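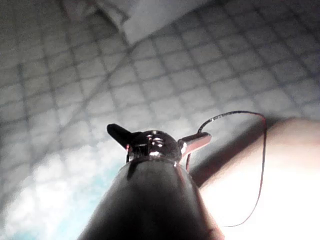
Updates > Workplace > Automation at Notness

1/ Over the coming weeks this account will report on the introduction of robotic instruments in the suturing and fine assembly section at Notness. Many of you work there or have colleagues who do. The posts are addressed to staff first and to our partners second.

2/ The section prepares practice and test pieces for surgical training centres. Until this spring every piece was stitched by hand at the bench. Part of that work has now passed to instruments supplied by Nilletti, which handle thread with two small jaws on a jointed wrist.

3/ Four stations are in use. A further station was considered and has been postponed until the training described in post 7 is complete.

4/ The first question from staff concerned jobs. The section has 49 employees. No post has been closed as a result of the new stations, and the agreement signed with staff representatives in September rules out compulsory redundancy on these grounds for its full term.

5/ Job content has changed, and it would be wrong to suggest otherwise. A stitcher who formerly completed a piece from first knot to last may now spend a morning setting out material, loading thread and checking tension. Several colleagues have told us that they miss the handwork. Hand stitching therefore continues on all curved pieces and on every order below 300 units.

6/ Thread remains the most demanding part of the process. It twists, it catches the light, and a loop can lie across the work in a way that is hard to judge on a screen. Operators are authorised to stop a station whenever they cannot follow the thread from end to end. They do not need a supervisor's approval, and stoppages are not recorded against an individual.

7/ Each operator receives paid training before working alone. The course was written by Oliwia Jabłońska, who led the hand stitching bench for many years, together with instructors from Zemance. It begins with a needle holder and ordinary thread. The screens come later.

8/ On pay: operators who complete the course move up one grade. Those who prefer to stay at the bench keep their present grade and all allowances. Requests to change from one to the other are considered every quarter.

9/ On health: bench workers have long reported sore necks and tired hands. The stations bring different complaints, chiefly dry eyes. Screen breaks have been added to the rota, and the lamps over two of the stations have been lowered after operators reported glare.

10/ Images from the stations are used for checking the work and for training. They are not used to measure the speed of any person. This is set out in the same agreement, and a copy is kept in the section office.

11/ Our customer Wróbel has ordered 800 flat pieces, the first large order to be divided between the bench and the stations. Both groups will inspect to the same standard, and each will inspect some of the other's work.

12/ Questions may be left in the box by the canteen door or sent as a reply to this thread. Replies will be posted here without names. The next update will deal with the night rota.

Recent updates
Night rota: consultation opens
Screen breaks and eye tests: how to book
Hand stitching bench: new stools delivered
Training places with Zemance
Canteen opening hours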